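Lesezeit: 2 Minuten
Zuletzt aktualisiert: 30.6.19

Betreff: Re: [Jonderlow-Liste] Spinde im Gruppenraum, Schlüssel

Hallo zusammen,

nur schnell zwischen Tür und Angel, Antworten unten.

> Hallo Liste,
> beim Aufräumen im April hieß es, die Metallspinde am Fenster
> werden neu verteilt. Bei uns (Gruppe Mimar) weiß keiner, welches
> Fach jetzt wem gehört. Stecken lassen oder Schlüssel mitnehmen?
> Und kann man oben auf dem Schrank was abstellen? Der Keller in
> Wukasau ist ja voll.
> Gruß aus der Mimar-Ecke

Zur Verteilung: kommt. Liste hängt ab nächster Woche am Eingang, vorher bitte nichts fest belegen. Wer jetzt schon Sachen drin hat, Zettel mit Gruppenname reinlegen, reicht. Nicht außen auf die Türen kleben, das Zeug geht vom Blech so schlecht wieder ab.

Schlüssel: solange ein Fach nicht vergeben ist, bleibt der Schlüssel im Schloss. Bitte wirklich. Nachmachen läuft über Thakur und die nehmen Aufträge erst ab 6 Stück, für einen einzelnen fährt da niemand hin. Ersatzschlüssel für Fach 17 fehlt übrigens immer noch, wer ihn in der Jackentasche findet: Briefkasten Büro.

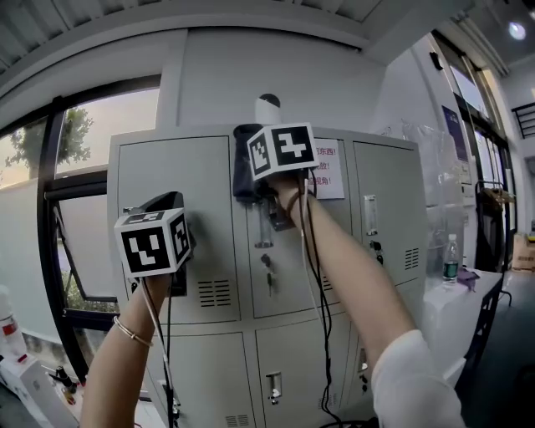 Oben drauf abstellen: lieber nicht, höchstens was Leichtes. Nichts mit Wasser drin. Und die Lüftungsschlitze in den Türen frei lassen, also innen keine Kartons direkt davor quetschen. Nasse Sachen gehören sowieso nicht rein, Handtücher bitte mit nach Hause nehemn.

Fenster daneben: gekippt ist ok solange jemand da ist. Beim Gehen zu. Kisten und Flaschen auf dem Boden bitte auch mal durchsehen, da blickt keiner mehr durch.

Wegen neuer Schränke, weil das auch gefragt wurde: Budget sind 500 Euro, ein brauchbarer kostet eher 1.000. Also dieses Jahr nichts. Wenn jemand was gebrauchtes weiß, her damit, aber mit Maßen und ob alle Schlösser gehen.

Muss los, Rest per Mail an mich und nicht an die ganze Liste

Grüße
Raumorga Jonderlow

Diese Seite verwendet Cookies. Mit der weiteren Nutzung des Archivs stimmen Sie dem zu. [OK]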